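Workshop notebook, August 2024
Tilleck refit, bench two

Kettle first, then the tower. I'd promised Estíbaliz I would write this one up properly, seeing as the last entry was three lines and a phone number, so she's getting the long version (you asked for it!).

Picked up where Zhenhua left off. His note said "memory suspect, try the other pair", and he's right that it's fussy. With both sticks from the old Zasamel box in, it beeps and sulks. One at a time it starts every time, in either slot. I swapped them over, cleaned the contacts with a bit of alcohol on a lint-free wipe, gave it a few minutes and tried again: same sulk. So I don't think either stick is dead, I think they just don't like each other. Petrică has a matched pair in his drawer and says I can have them if I stop borrowing his good screwdriver. We'll see about the screwdriver.

The drive is healthier than I expected. The health report gives 3,059 power-on hours and no reallocated sectors at all, and for something that sat in the store cupboard since December that will do me nicely. Full surface scan ran overnight and came back clean. I've copied the log into the shared folder under Tilleck, next to the Ó Néill ones, and please can we stop saving them all as "log final". Consuelo Casado spent half a morning reading the wrong one.

Thermal paste: the new tube of Batix is much stiffer than what we had before. It doesn't spread so much as drag. I warmed the tube in my pocket for a bit and that helped a lot. A small blob in the middle and let the cooler do the work, no more fiddling with a card. The old stuff on the spare processor had gone like chalk, so clean that off completely before anyone tries fitting it. I used coffee filters, because we're out of the proper wipes again (on the order list, twice now, once in capitals).

Consuelo Carretero came by to ask whether the slot covers are supposed to be that tight. Yes, I think so, on this model anyway. Push on the clip with your thumb from the inside and lift, don't lever it with anything metal. I've snapped one of those clips on another machine and it annoyed me for weeks.

Also moved the lamp to the other side of the bench, so if you're left-handed I apologise. 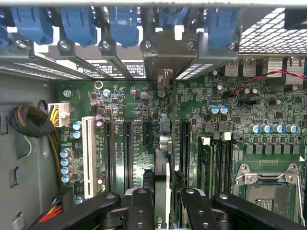
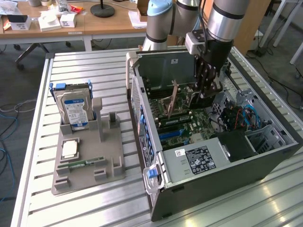
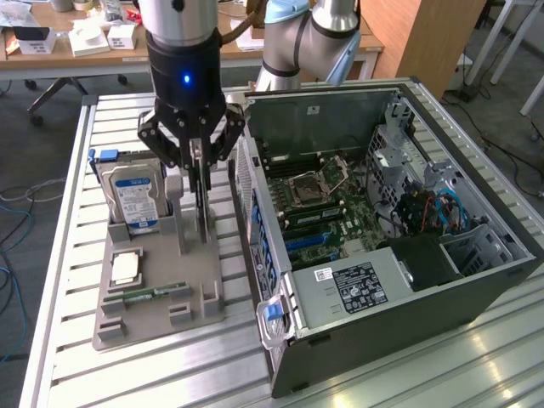
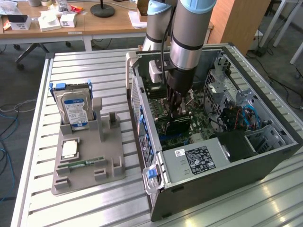 Naming the slots is the job I want finished before anybody orders another card. Petrică counts from the processor end, Zhenhua counts from the other end, and I've been going by colour, so between us we had one network card down in three different places on the build sheet. Let's all use what's printed on the board and leave it at that. It's white lettering right beside each slot and perfectly readable, you can make out SLOT4_PCIE in the first picture, so that's exactly what goes on the sheet, underscore and all. I've corrected the Tilleck sheet already. Ó Néill still to do.

Same goes for parts out on the tray: drive standing up in its slot, processor in the square recess, memory stick lying in the long slot. Leave the blue rails on the drive, please. I took them off once to be tidy and then went through every drawer in the place looking for them.

Still to do:
Matched memory from Petrică, then the long test, 12 passes
Ask Zhenhua which firmware he put on, his note doesn't say
Wipes!! (third time)
Fan noise at start-up. Settles down after a minute or so but I don't love it. Read 2,493 rpm on the first go and lower on the second, so might just be dust
Give back the screwdriver

If the long test passes I'll close the side up and it can go back upstairs. If it doesn't, I'm going to borrow a power supply from the Zasamel box and start again from there.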